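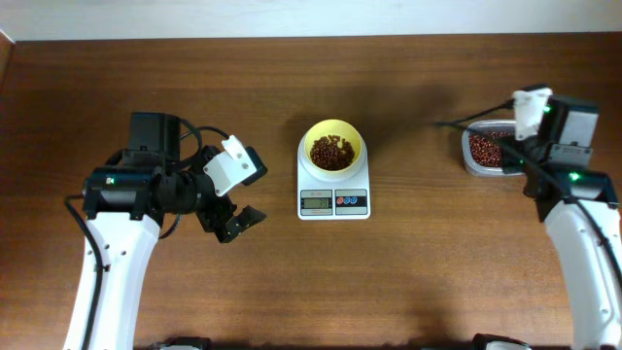
The two arms at the Ambridge shared workshop, with the kitchen scale and a bowl of beans between them.

PRESS RELEASE
18 August 2019

Ambridge workshop members build two-armed robot for weighing dried beans

Members of the Ambridge shared workshop have built a pair of small robot arms that work side by side on a wooden table. The project, called Grunodance, is meant to portion dried beans by weight using an ordinary digital kitchen scale.

The build was led by Eugénie Renaud and Seija Hirvonen, who began it at Renaud's home and moved it to the workshop when the second arm was added. Seven members have worked on it. Parts for both arms, including motors, cables and power supplies, came to 1,085 pounds, paid for by the members themselves.

Each arm has curved white links, black motor housings at the joints and a gripper at the end. The beans are kept in a clear plastic container, and the portions are weighed in a yellow bowl on the scale. The target for a portion is 220 grams.

"We wanted a job that anyone could check," said Renaud. "You look at the number on the scale and you know how far off you are. Beans are cheap and they sweep up easily."

The arms are taught by hand. A member guides them through the task using a second set of handles, the movements are recorded, and the control software, which the group calls Nam, uses the recordings to work out its own movements. Hirvonen wrote most of Nam over three months of evenings.

"The gripping was the slow part," said Hirvonen. "A gripper that holds a mug well is not much use with something as small as a bean. We changed the fingers several times and we will probably change them again."

The cables have also needed attention. On the first version they caught on the elbow joint when an arm reached across the table, so they now run in loose loops over the top of the left arm and down the side of the link.

The group is still working on accuracy. Portions vary more than the members would like — mostly when the container is running low — and a person has to be at the table whenever the arms are switched on.

Grunodance will be shown at the workshop's open evening in October. Visitors will be able to guide the arms themselves. The drawings for the gripper fingers and the parts list will be free to take away on the night, and the software will follow once the instructions have been written.

About the workshop
The Ambridge shared workshop is run by its members and has benches for woodwork, electronics and repairs. It is housed in the Sikasard building. New members are welcome and no experience is needed.

Press contact: Seija Hirvonen, Ambridge shared workshop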